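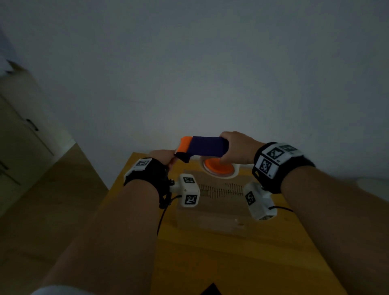

Setting Up the Wrist Trackers on the Weron Demo Table

Home Builds Guides Parts Contact

I love this table! The Weron cell learns its assembly moves from a person doing the job by hand with a tracker on each wrist, and when the bands are on right, the data that comes out is a joy to work with. When they aren't, you lose an afternoon. The toy blaster parts are great for practice, with that bright orange end against the dark body, and they're a nice size for both hands.

I'm assuming the software is already installed and your head camera is on. If not, do the Drencombe page first and come back.

1. Clean the markers

Wipe every black-and-white square with a dry microfiber cloth, on the wrist blocks and on the sensor modules too. No alcohol, please. I tried it on an early set and the ink went gray at the corners (sorry, Tyyne). If a square has started to lift, print a new one at 100 percent scale and leave the white border on. It's tempting to trim it, but the tracker needs that edge.

2. Strap in

Push your sleeves up first. Put the left band on, then the right, with the straps against bare skin. The blocks go on top of the wrist. Snug, but you should still be able to slide a fingertip under the strap. Make a fist, open it, roll your wrist over and back. If the block wanders, take the band off and start again, because tightening it while it's crooked just locks the crooked position in.

3. Route the cables

Run each cable back along the forearm, away from the fingers. Leave enough slack at the wrist that you can bend your hand all the way back without a tug. I used to tape mine down flat and I pulled 2 connectors out that way before I learned.

4. Check what the head camera gets

Stand where you'll be working and lift a part with both hands, up over the table. Watch the preview. At least one square per wrist should stay locked the whole time. Now turn the part end over end, slowly. If one side drops out as you turn, rotate that band a little toward your thumb and try again. This is my favorite bit, seeing both wrists light up on the preview and stay lit!

5. Zero and record

Rest both hands flat on the table and hold still for 13 seconds while it zeroes. Then do 26 takes of a single pickup and put-down. Keep the pace easy and natural, the way you'd do it if no one were recording. Fast hands blur the markers, especially in a dim room, so turn on another lamp if the preview looks grainy.

Looking after the kit

Hang the bands up by the straps so the modules don't knock together. Sweat makes the fabric stiff after a while, and a rinse in cool water fixes it, but take the mounts off first. Redo the wrist alignment any time a mount has come off, even if it clicked back perfectly.

Next up is the gripper side, with the Bozkurt fingers. I can't wait to write that one.

Comments (3)

Tyyne Ikonen: The ink has never recovered, for the record. Cloth tip is good.

mk_bench: Rotating toward the thumb fixed my right side dropout, thanks. Does the order of the bands matter?

Iida Saarinen: Only if you swap them! The left one has to be on the left. I go in the same order every time so I don't mix them up.

Tunetside Workshop Notes | Contact | © 2022 Iida Saarinen | Back to top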